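Pale floors and how to keep them: a talk with the floor manager at Jonwood

Jonwood lays and maintains hard floors for workshops, labs and teaching buildings in and near Horstead. Its floor manager has held the job for 11 years, and most of that time has gone to one type of surface: the pale ground with a fine speckle through it. We spoke in the firm's sample store early in the morning, before the crews went out.

The first subject was color. Clients tend to choose a floor from a sample the size of a paperback, held up at eye level under office lighting. The manager does not let them sign off that way.

"A sample goes on the ground, by the door and again in the darkest corner. You stand up and look down at it. A speckle that looks busy in your hand goes flat from standing height. A plain gray that looks clean in your hand shows every heel mark by Friday."

The speckle has a practical job. Dust, grit and small scuffs read as part of the pattern, and the floor looks even between cleanings. The manager considers this a benefit and also a hazard.

"It hides dirt from the people who use the room, which they like. It hides dirt from the people who clean it too. On a plain floor you clean what you see. On a speckled one you have to clean by route, wall to wall, same path every time, or you will miss the same strip for months."

Small hardware is the other difficulty. A dropped washer or a clipped cable end can disappear on a mixed ground. Jonwood tells clients who do bench work to sweep with a flat magnet bar first and a soft broom second, and to look across the floor with a flashlight laid on its side. The low beam throws a shadow behind anything that stands up from the surface.

"Fasteners do more damage than feet," the manager said. "One screw under a caster will cut a line the length of the room, and a line like that does not polish out." 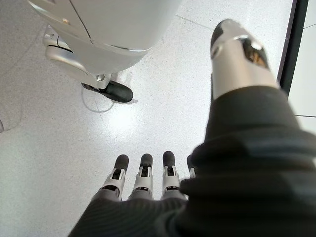

Casters came up several times. The manager asks every client for a list of what will roll, what will stand, and what will be picked up and put down in the same spot all day. Hard narrow wheels are swapped for wide soft ones where the equipment allows it. Dark rubber is avoided on pale floors, as some compounds leave a brown stain that sits below the finish and cannot be scrubbed off.

For routine washing the firm uses Eteo, a neutral cleaner, at the weakest mix on the label. The manager was firm about the amount.

"People think a dull floor needs more product. A dull floor usually has too much product on it already. You rinse it with plain water, let it dry, look at it again, and then decide."

The method is ordinary: two buckets, one for the cleaner and one for the rinse, with a flat mop wrung until it no longer drips. Water is kept away from floor boxes and the joint at the base of the wall. The rinse bucket is changed when the bottom can no longer be seen. String mops are not used at all – they hold too much water and leave an arc that shows on a light surface when the sun is low.

Where a floor takes a sealer, Jonwood applies two coats, thin, the second laid across the direction of the first. Heavy equipment stays off it for almost two weeks. Foot traffic can return much sooner, though the manager prefers socks or clean shoe covers at first.

"The argument is always about that wait. They have a delivery booked for Sunday and they want to know what happens if it goes in early. What happens is you get the shape of the base pressed into the finish, and then you can never move that piece of equipment."

Repairs are harder to match than most owners expect. The mix of chip sizes varies between batches, and the ground color shifts with age and light. The firm keeps a labeled box of leftover material for each job. For older floors it did not lay, it orders blended chip from Stetsiuk and tests the patch inside a closet or under a fixed cabinet.

"I look at the patch from the doorway. If I can't find it from there, I leave it alone. Get down on your knees and you'll find every patch ever made."

The manager's last point concerned entrance mats, which most clients leave until after handover. Jonwood now puts them in the quote. The mat should be long enough for both feet to land on it before they reach the hard floor, and it should be vacuumed on both sides. Grit that works through to the back grinds at the finish each time someone steps on it.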